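Warehouse Associate, Returns and Restocking (Second Shift)
Carnari Home Goods, Dornimon Distribution Center
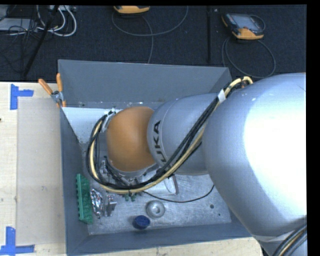 Todor Spahić: I started on second shift in March and what I would tell anyone applying is that returns is slower work than picking. You open a carton, you figure out what is in it, you decide where it goes. If you like to move fast all night, ask for outbound. If you like to get things right, ask for this one.

Carnari is hiring for the returns and restocking department at our Dornimon building. These are full-time, permanent positions on second shift. We have 11 openings.

About the work

Customers send back lamps, small furniture, kitchen goods, bedding and rugs. Everything that comes back has to be opened, checked against the return slip, graded, and sent to one of four places: back to stock, repair, the outlet store, or recycling. You will work at a bench with a scanner and a screen. After training you will be expected to make grading decisions on your own and to ask a lead when an item is over $200 or when the slip and the carton don't match.

A typical shift includes:

Unloading return carts from the dock and bringing them to the benches
Opening and inspecting returned goods
Entering grade and reason codes
Repacking items that can be sold again
Putting restocked goods away in the correct aisle and slot
Cleaning your bench and breaking down cardboard before you leave

You will be on your feet for most of the shift. Some items are heavy. You will lift up to 50 pounds by yourself and use a team lift or a cart for anything over that. The building is heated in winter. It is not air conditioned, but there are fans at the benches and the break room is cooled.

Hours

Second shift is 2:30 p.m. to 11:00 p.m. with a half-hour unpaid meal break and two paid 15-minute breaks. The department works five days out of seven. New hires are given a schedule before their first day and it does not change from week to week. Overtime is offered in the weeks after the winter holidays. It is voluntary until the middle of January and may be required after that, with at least one week of notice.

Pay and benefits

Starting pay is $15.40 an hour, plus a second-shift premium of 75 cents. There is a raise after 90 days and another after one year. Medical and dental coverage starts on the first of the month after 30 days. You earn nine paid days off in your first year, in addition to company holidays. Employees get a discount at the outlet store.

What we ask for

You must be 18 or older and able to read return slips and screen instructions in English. Warehouse experience is helpful but not required. Experience in retail, furniture repair, or a mail room is also useful. You do not need a forklift license. If you want one later, we pay for the class and you take it on the clock.

You will need closed-toe work shoes with a hard sole. Safety toes are required only for people who work on the dock. We reimburse up to $60 toward your first pair after you finish training.

Training

Training takes seven shifts. The first two are in a classroom and cover safety, the scanner, and the reason codes. The rest are at a bench next to an experienced associate. Training is paid at the full rate, including the premium. It is held on second shift hours, so please don't apply for this position if you can only attend during the morning.

Getting here

The building is at the end of Bošković Road, past the tile warehouse. There is free parking in Lot B. The last bus leaves the stop at the front gate at 11:20 p.m. Bikes can be locked inside the fence by the guard station.

How to apply

Fill out the application at the front desk or ask for one to be mailed to you. The desk is open from 8:00 a.m. to 6:00 p.m. on weekdays. Bring a photo ID. A resume is fine but you don't need one. We do our scheduling through Zekero, so please give an email address you check often, as interview times are sent from there and not by phone.

Interviews last half an hour and include a short walk through the department. You will hear from us within five working days after the interview, whether or not we make an offer. Offers depend on a background check and a drug screen, both at our expense.

Questions about the position can go to Ching-wen Hsu in the hiring office. If you need an accommodation for the application or the interview, tell her when you turn in your form.

Applications are accepted until all positions are filled. Carnari is an equal opportunity employer.

Posted 2018-05-09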